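Last updated: August

Council offices in Nestham to move to cabled network before winter

Nestham's council offices will return to a cabled computer network over the autumn, after a review found that the wireless system installed during the last refurbishment could not carry the load placed on it. The work covers the main building in Hollis Street and the adjoining planning annexe. It will put 96 wall sockets back into use, most of them fitted before the refurbishment and painted over since.

The contract has been let to Jodau, a cabling firm based in the county. Work begins on the ground floor, where the public counters are, and proceeds upwards. Counter services will stay open during the work, although the housing and licensing desks will share a room for part of September.

According to the review, the wireless network was designed for 120 devices connected at the same time. The number in use on a normal working morning is now well above that figure, as most staff carry a phone as well as a computer and the meeting rooms have gained screens of their own. The effect has been most noticeable between 9am and 11am, when large planning drawings are opened from the central store and calls made over the network tend to drop.

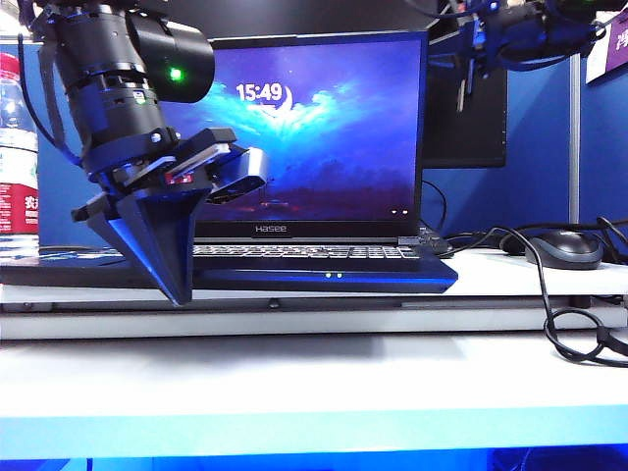 Staff computers will not be replaced as part of the project. The council moved from desktop machines to portable ones three years ago and intends to keep them until the end of their support period. An open laptop in the middle of a desk is now the usual arrangement in both buildings, and the new layout is planned on that basis, with each socket brought to the back of the desk by a short lead instead of being left at skirting level. Staff who move between rooms will be able to unplug and carry on over the wireless network, which is to be kept for phones, visitors and the committee rooms.

The review considered two other options. The first was to add further wireless access points to the existing system. This was rejected for the Hollis Street building, where the internal walls are solid brick and the existing points on the second floor already interfere with one another. The second was to limit the number of devices each member of staff could connect. This was tried for a fortnight in the planning annexe and brought only a small improvement in the morning figures.

Testing of the old cable took place in early summer. Of the 96 sockets, 39 failed on the first test and will need new cable back to the nearest cabinet. The others passed at the speed required and need only new faceplates and labels. Jodau will also pull 800 metres of new cable through the roof space of the annexe, which has had no fixed network since the partition walls were moved.

New network switches will be fitted in three cabinets. Two are in existing cupboards on the first and second floors. The third will go into the former post room, where an extractor fan is to be added and the door changed for one with a vent. The switches are supplied through Gerach, which holds the council's present maintenance agreement. That agreement has been extended to cover them at the same response times.

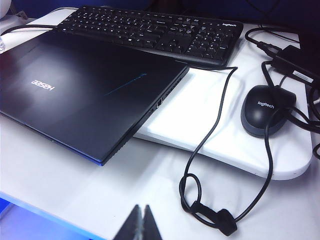 Will laptops without a network port be able to use the new sockets? Staff with those models will be given a USB adaptor, to be collected from the IT desk on the ground floor when their room is due to be connected.

Rooms will be done in groups of four, with each group out of use for one working day. Desks must be cleared the evening before. A timetable has been placed on the staff noticeboard and will be revised if the brickwork on the second floor takes longer to drill than planned. Noisy work is to be finished before 8.30am.

The council's public wireless service in the entrance hall will be off for two mornings while its equipment is moved to the new cabinet. Notices giving the times will be put up at the entrance. The self-service payment machine in the hall has its own line and is not affected.

The cost of the work falls within the sum already set aside for building maintenance this year. A further report, with speed measurements from both buildings taken at the same times of day as those in the review, is to go to the council once the annexe has been in use for a full month.

We use cookies to remember your settings and to count visits to this site. Accept all | Manage cookies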